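How Do You Buy Things for a Robot Project?

If you asked me what a robot project needs, I used to say "a robot!" and think that was the end of it. Then I got the job of planning the shopping for one, and my list went over the page and down the other side.

So let's go shopping together. I'll use the sums from our project, which is called Atudari. We want a robot to learn how to handle cloth: picking it up, pulling it flat, folding it. You do this every time you make your bed (you do make your bed, don't you?) and it feels easy. For a robot it is really hard! Cloth flops and slides and never lands in the same shape twice.

What is a budget?

A budget is a plan for money that you make before you spend any. Say you have some birthday money and you want a book, a kite and an ice cream. If you buy the kite first without looking at the price, there may be no ice cream. A budget is you sitting down with a pencil and sorting that out early.

Our budget for the first part of Atudari was £3,949. That sounded like heaps to me. I was already dreaming about a robot arm, but a whole arm would have eaten the lot and asked for pudding.

Start with the hands

Here's the clever bit, and I can say that freely, as it wasn't my idea. A robot arm has a hand on the end called a gripper. You can get a kind of gripper that a person holds. You do the job yourself, using the gripper's two fingers in place of your own, while a camera records what happens. Later on, a robot can learn from those recordings. That means you can get going before you own any robot arm at all.

I asked for prices from two firms, Stitodov and Verside. Asking for a price like this is called getting a quote, and it costs nothing, so always get more than one. The Verside quote was lower, but when I read the small writing, the camera wasn't in it. The Stitodov one had everything together: a pair of hand-held grippers, with cameras, for £2,446.

Get your pencil out!

3,949 take away 2,446 leaves 1,503.

Next came spare parts. Fingers rub against things all day long and the gripping bits wear down, just like the soles of your trainers. A bag of spares and a set of little keys for the screws came to £152.

1,503 take away 152 leaves 1,351.

Then I needed things to practise on. I went to Leung, my favourite household shop, and bought plain cloths in different sizes for £94. I could have spent far more (they had one with foxes on) but plain was on the list and foxes were not.

1,351 take away 94 leaves 1,257.

And I stopped there, with £1,257 still in the pot. Keep reading and I'll tell you where it went.

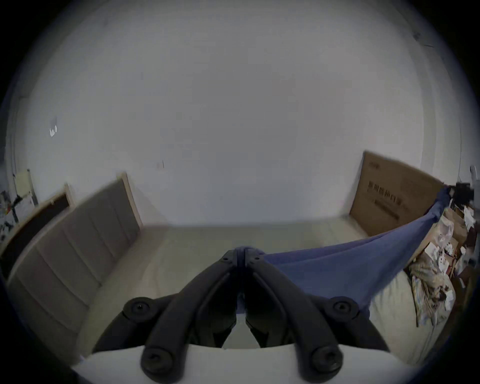 Both finger tips closed on a fold of blue cloth.
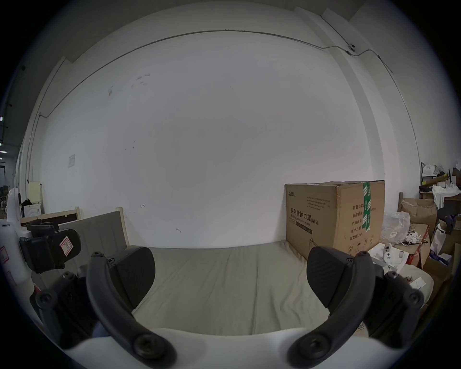
One reader wrote in to ask why we didn't just get one gripper and save the rest for the robot arm, and said that a person only needs one hand to pick up a cloth anyway. The same reader wanted to know if second-hand would have been cheaper.

Good questions, both of them! Try this at home. Pick up a tea towel with one hand, and now fold it neatly, still with one hand and no cheating with your chin. You'll get there in the end, but I bet you'll be wishing for the other hand. Folding is mostly a two-handed job, so two grippers went on the list from the very first draft.

Second-hand is a fine idea for lots of things. Our table came that way, and so did the shelves. With the grippers I wanted a guarantee, a promise from the seller to mend or swap them if they go wrong. Nobody was offering me one on a used pair.

So what about the £1,257?

Some of it is for things that get used up or that I forgot. I forgot cables. I always forget cables! I also forgot somewhere to keep the recordings, and videos take up a huge amount of computer space, so a big storage drive went on the list in January.

The rest is called a contingency. It's a long word for money you keep back in case of surprises. If a gripper gets dropped down the stairs, the contingency pays for the mending. If there are no surprises, hooray, it goes towards the arm.

Now make your own list

Think of a job you'd like a robot to learn. Watering plants? Sorting socks? Write down everything it would need, and put a star next to the things you couldn't start without. Find the price of each starred thing first and add those up. Then look for what you already have at home and cross it off.

When you think you've finished, ask somebody else to read it and tell you what's missing. Mine came back with "cables" written on it in very large letters.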